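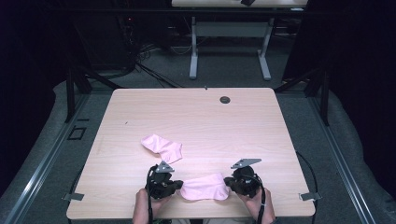
Chapter 6. When the Grip Fails

A gripper that loses its object is the most common fault in cloth handling, and it is also the fault which is reported least. The operator sees the cloth fall, picks it up again and continues, and nothing is written down. The weak point is easy to find when two grippers work on one piece of cloth, like the pink sock held at both ends over the table, because each gripper pulls against the other. If one side holds less well, the sock will leave that side first. A good operator feels this in the hand and pulls less. The record of the movement then contains the correction, but it does not contain the cause.

Category: Textbooks / Applied Automation / Sample chapter

This chapter treats one fault in detail. It happened in February at the Grestwood workshop, where small clothes were folded with hand-held grippers and the movements were later given to a robot arm called Dukine. The plan asked for 300 folds. After 200 of them the arm began to drop one side of the cloth, and always the same side. The software was blamed first. Two people searched in it until late in the evening and changed the closing speed, the closing force and the waiting time before the lift. Each change helped for a few folds and then the dropping came back.

Kristof Van Hecke, who was responsible for safety in the workshop, asked a simple question the next morning: when were the pads last changed? There was no answer in the log book. The pads on the arm had come from the same box as the pads on the hand tools, and both sets had been used from the first day. On one finger the surface had opened at the lower edge. It still touched the cloth, but on a smaller area, and a thin knitted edge could slide through it.

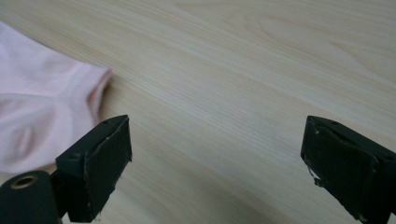
A worn pad is difficult to judge with a short look. The two fingers of one gripper seldom wear at the same speed, and for this reason they must be inspected one by one, with the gripper fully open and under even light. The reader should look for four signs:

1. Edges which are ragged or lifted from the finger.
2. Pale fibres coming out under the black surface.
3. Lint or small chips on the upper rim.
4. A difference between the left pad and the right pad.

The first two signs mean that the pad is replaced before the next piece of work. For the other two, the pad is cleaned and inspected again at the end of the shift.

We use cookies to remember your reading position. Accept all | Manage settings

6.1 Why a small fault becomes a safety matter

A falling sock hurts no person. The danger comes from what people do afterwards. At Grestwood the operators had learned to reach under the arm and catch the cloth - a quick movement, done without thinking. On fold 707 of the second series, which was started with the old pads still in place, Dukine closed while a hand was between the fingers. The force was low and the injury was a bruise on the thumb. The report, however, showed that the operator had reached in 14 times during the same shift, and the stop button was not pressed once.

We can therefore separate three questions, and the rest of the chapter follows them. What failed in the gripper? Why did the people near it accept the failure for so long? And which rule would have stopped the work earlier? The first question is answered by the pads. The second is harder, and in section 6.2 we will use the notes of the Grestwood operators to study it. Before reading further, the student should write down how a dropped object is recorded in his or her own laboratory, and who reads that record.

14 shares | 0 comments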